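How to Clear Off a Work Table and Keep It Cleared
Updated May 9, 2026

I have had a work table in every place I've ever lived, starting with a card table in the corner of a rented bedroom in Runmont, and for most of those years I could have told you very little about what color any of them were. The tops were buried. If you've landed on this page, I'm guessing yours is buried too, so pull up a chair (move whatever's on it first) and let me walk you through how I do it now. Set aside one afternoon for the first round. After that it's 11 minutes in the evening, and I'll get to those.

What you'll need

Three boxes or laundry baskets, any size. A damp rag and a dry one. A trash bag. A roll of masking tape and a marker. One cup, which I'll explain further down. Please don't go out and buy organizers yet! I did that first, years ago, and ended up with a set of very nice Fokier drawer trays that didn't fit the drawers, and then I had the same mess plus trays.

Step 1: Take everything off

Everything means everything, including the lamp and the things you're sure will go right back. I know it feels silly to lift a tape dispenser off the table and set it on the floor just to lift it up again an hour later. Do it anyway. The first time I cleared my big table properly I wrote down each thing as it came off, just out of curiosity, and got to 116 before I ran out of room on the envelope. Nine of those were pens that didn't write.

As you go, drop things into the three boxes. The first is for things you've used at this table in the last 30 days. The second is for things that belong in some other room. The third is for things you'd have to think about. Don't think about them now. Thinking is what turns an afternoon into a weekend, and I say this as someone who once sat down on the floor with a shoebox of old seed packets and got up when it was dark.

Step 2: Wipe it down and look at it

Damp rag first, then dry, working from the back edge toward yourself. For dried glue, lay the damp rag over the spot for a few minutes and then push at it with the edge of an old library card. If you have an oiled wood top, go easy on the water. For paint drips on a hard finish I've had good luck with a plastic scraper held very flat.

Then leave the table bare for a bit. Make some tea. When you come back, stand where you normally work and hold your hands out as if you were in the middle of a job. The part of the table under your hands is the part you're trying to protect from now on, and on mine it's a patch 46 inches wide, right in the center. I marked the corners with little bits of masking tape and left them there the whole first month.

Step 3: Choose your one cup

You are allowed one container that lives on the table. It can be a mug, a jar, a tin can with the label soaked off, anything that stands up by itself and is heavy enough not to tip when your sleeve catches it. Small things go in it while you're working, and at the end of the day it gets emptied. Put it toward the back, on whichever side you don't lean on.

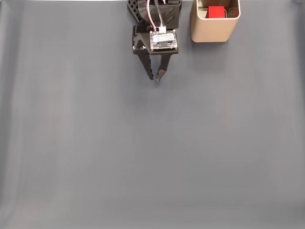

One metallic cup, and plenty of open surface around it.

My friend Lindalva Falcão, who sews, argued with me for a long time over the one-cup rule. She had five, and each had a purpose, and she could tell you the purpose of every one of them. We settled on one cup on the table and four on the windowsill behind her, and she tells me that suits her fine. So bend the rule if you need to, but bend it away from the tabletop.

Step 4: Put back the first box, slowly

Pick up one thing at a time and ask where your hand goes looking for it. Scissors, for me, are a right-hand-and-down sort of thing, so they hang from a hook on the table leg. My ruler lives flat against the wall. The lamp earns its spot on top. Very little else did, and I was surprised by how much was happy in a drawer once the drawer had been emptied of takeout menus from a place in Gostitz that closed before I moved.

If two things are always used together, store them together, even if it looks odd. I keep my stapler with the gift wrap.
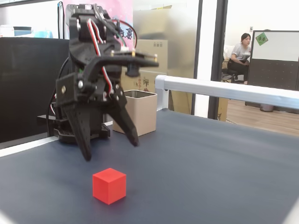

Cords deserve a few words of their own here, as they're the thing most people give up on. Unplug the lot, untangle them, and plug back in only what you use at the table. Wrap a flag of masking tape around each cord an inch or so from the plug and write on it what it belongs to. Run them along the back edge or down one leg, and hold them with a twist tie or a strip of cloth. Leave enough slack that you can pull the lamp toward you without dragging everything else along.

Step 5: Deal with the other two boxes

The second box gets walked around the house tonight, before supper if you can. It's a pleasant little tour. The third box gets closed up, and you write "September" on it with your marker and put it in a closet. When September comes, anything you haven't gone digging for can be given away. I opened mine on schedule last year and kept a tape measure and a photograph of my aunt.

The evening 11 minutes

Set a timer. Put tools back where your hand looks for them, empty the cup, throw out scraps, and wipe the center patch. If you have a project half done, slide it onto a tray or an old baking sheet and move the whole thing to a shelf just as it is, so you can pick up tomorrow where you left off. I use a dented Preda cookie sheet that's no good for cookies anymore. When the timer rings you stop, even if there's a spool still sitting out. It'll be there in the morning, and you can start with that one.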